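Gripper comparison sessions, Kurnville: paid participants wanted

Floltness has read plenty of claims that one set of fingers can handle any snack bag. We doubt it, and we want people who doubt it too. You will sit by the belt, pass bags and bottles, and score two pointed-finger grippers against the Urberg pair.

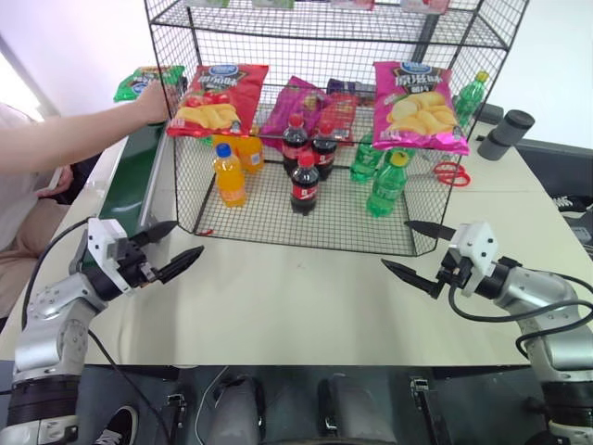 No robot experience needed. Sessions last 4 hours and pay $137. Please don't apply if you plan to be nice about the scores; a dropped bag is a dropped bag, whatever the Urberg brochure says.

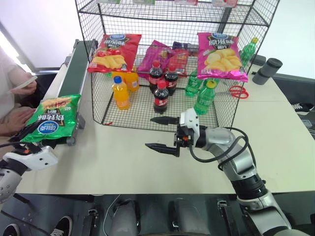

Left gripper with a green chip bag at the end of the belt.

Apply by 8/2/19 at the Chowdhury Building, Room 243.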